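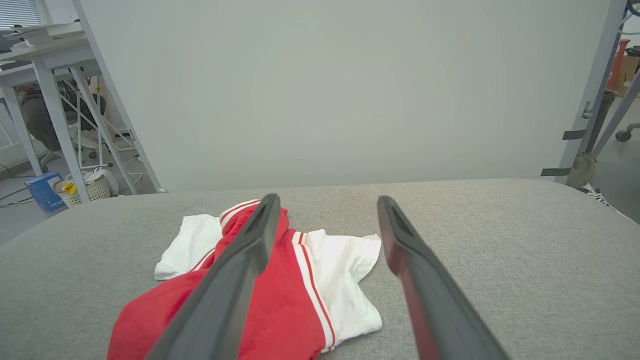
Wondance says it will be back in July, outdoors, with a dance floor this time

Wednesday, December 23, 2020 — Anyone still holding a ticket to this year's Wondance can stop digging through the junk drawer. The folk and country weekend that was called off last summer will honor every one of them when it returns in July, and it will also honor the ones people have lost, provided the name is on the list. Deisy Cusi, who books the bands, has the list. She would like you to know it is in alphabetical order by first name, a decision she made in a hurry and now has to live with.

There are 1,385 names on it. Only 300 people asked for their money back, and a few of those have since written to ask whether they can un-ask. They can, through the end of January.

The lineup is most of what was promised before. The Grididier Brothers will close Saturday night, assuming the two of them are speaking by then. They have spent the year recording an album from separate houses, and Cusi has heard half of it. "It's the slow half," she said. "I'm told there's another half."

Opening for them will be Tsakiris, a five-piece that plays Greek wedding music on pedal steel and has never explained itself. They went over very well at the fairgrounds two years ago, when the rain held off until their last song and then did not hold off at all. A good many people in this town own boots that were never the same.

Sunday afternoon goes to the fiddle contest, with 2 age divisions in place of the usual four. Under 18 is one. Everybody else is the other, which means that the retired dentists will be up against the music majors. The dentists have already complained. The music majors have not read the email. First prize in each division is $400 and a ham.

The big change is the floor. For nine years the dancing at Wondance, a festival with the word right there in its name, has taken place on grass, on a slope, next to the lemonade. Next summer there will be a real floor, level and under a tent, with a caller on Saturday from 4 p.m. until supper. Beginners are welcome at the first hour. Experienced dancers are welcome too, if they can manage not to steer.

Seating will be on the lawn in marked squares, and how many squares depends on what the county allows by then. Cusi has drawn three maps. The cheerful one goes all the way back to the cattle barn. The gloomy one puts most of us in the parking lot with the radio on, and she says the sound out there is better than you'd think.

Tickets for new buyers go on sale in the spring through Jotport, the same outfit as before. Yes, it still makes you pick out your password again every time. Weekend passes will cost what they did in 2020, and kids under six get in free. Camping spots are first come, first served, except for the one under the oak tree — that one has been taken by the same family since the festival started, and there is no use in arguing.

Bands wanting one of the open Friday slots should send two songs, no more.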